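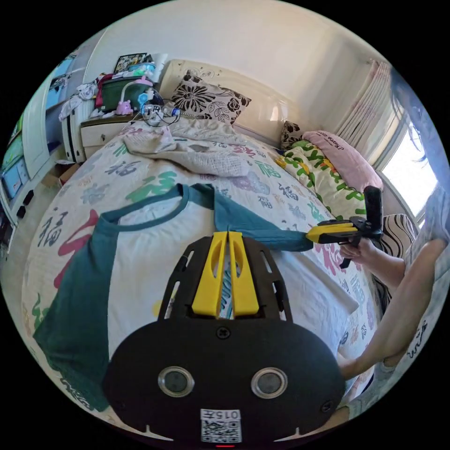

The Ferry Shirt

My aunt Ngân Từ ran the laundry on Jedgate Street for longer than I've been alive, and the summer I turned nineteen she let me work the counter, mostly so my mother would stop calling her. I was terrible at it. I gave a man somebody else's pants my first morning and he wore them home!

Anyway, the shirt. It came in at the bottom of a bag of sheets from the Vodell, the old hotel up by the water, and it wasn't on the ticket. A plain gray thing with ZIRNAR FERRY across the back, so thin at the elbows you could read a newspaper through it. I asked my aunt what the Zirnar ferry was and she said there hadn't been one since 2000, and then she went and reorganized the hangers, which she only did when she was upset.

So of course I got nosy. I washed it by hand (cold water, the good soap) and hung it in the front window where people could see it. I figured whoever lost it would walk by.

The dog noticed it first. Cù was a fat brown mutt who slept under the folding table and hadn't barked at anything in years, and he sat down in front of that window and whined until I wanted to put him in a dryer. Then, right before closing, Hubert Głowacki came in. I knew him a little. He fixed clocks across the street and always paid in coins.

"How much for the shirt?" he said.

I told him it wasn't for sale, it was lost property, and he'd have to prove it was his. I was very proud of my rules that summer. He put a fifty on the counter - an actual bill, I'd never seen him with one - and said it wasn't his, it was his brother's, and there was a burn on the left cuff from a stove in the deckhands' room.

I hadn't noticed any burn. I went and looked and there it was, no bigger than a lentil.

My aunt had come out from the back by then. She took the shirt off the hanger, folded it the way she folded things for weddings, and pushed it across to him along with his money.

"He still owes me eleven dollars," she said.

"He owes everybody," said Hubert, and the two of them laughed until she had to sit down on the sheets.

I asked her about it while we were locking up. She handed me the broom and told me I'd missed a spot by the door.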